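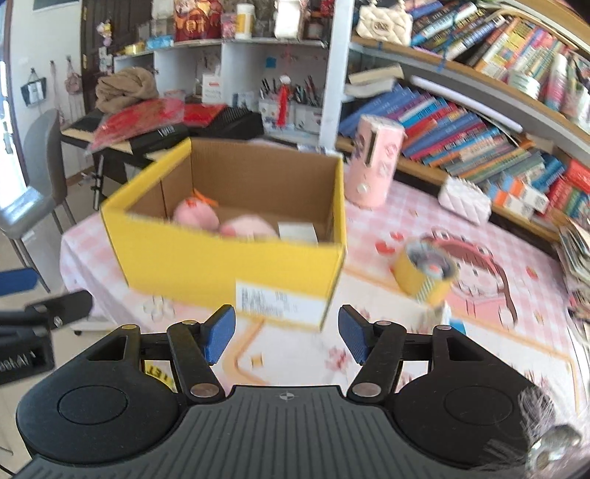
Katalin Farkas wrote:

> The grip cell at Stodham has been signed off for soft goods, so from November the returns bench goes down to one person per shift. Can the list tell me what that person will be doing all day? The plan says "exception handling" and leaves it there. I have people asking whether they need to retrain or look for something else, and I'd like to give them a straight answer before the rota is drawn up.
>
> Also, are the hand-held grippers staying on the bench or going back to Imedton?

Katalin,

Taking the second point first: they stay. The cell learns from what people do with the hand-held units, and soft items in open cartons are still where it does worst. Plush is the usual case. The pads close on the pile and not on the body of the toy, the controller reads that as a good grip, and the item is dropped on the way out. Two toys side by side are worse again, as the cell tends to take hold of both.

On the first point, "exception handling" was my wording and it was too short. As things stand the bench operator will have these jobs:

- clear any carton the cell has rejected twice
- record hand-held demonstrations for new item types, 16 per type
- re-tape and relabel cartons going back to stock
- check pad wear at the start of each shift and log it

The third item takes the most time. There is no plan to automate taping at Stodham. Anel looked at it and the carton sizes vary too much.

Throughput, for reference. A bench operator working by hand clears roughly 95 cartons in a shift. The cell is specified for 150 and reached 175 on the best day of the trial, but that was with pre-opened cartons and no loose paperwork inside. Slips and cards in the carton still have to be taken out by hand before the contents are lifted. I would not build a rota on the higher number.

What changes for people, as I see it:

1. Less lifting and reaching, more standing and watching. Hodžić raised this after the trial and I agree with him. A seat at the bench should be in the budget and at present it isn't.
2. Demonstration work is tiring on the wrist after the first hour. It should be split between at least two people per day, which one per shift only allows if we rotate from packing.
3. The pay grade for recording has not been settled. The bench job description dates from before the cell and says nothing about it. I can't answer that one from here.

Retraining is two half-days, one on the hand-held unit and one on fault codes. Anyone on the bench now can do it. I'd suggest training all of them and not only those staying, or we will have no cover for leave.

The draft fault code sheet is in the shared folder under "returns". Codes 4 and 7 are the wrong way round in it, please don't print it yet.

> and who do they ring when it stops at night?

Still open. Imedton cover days only.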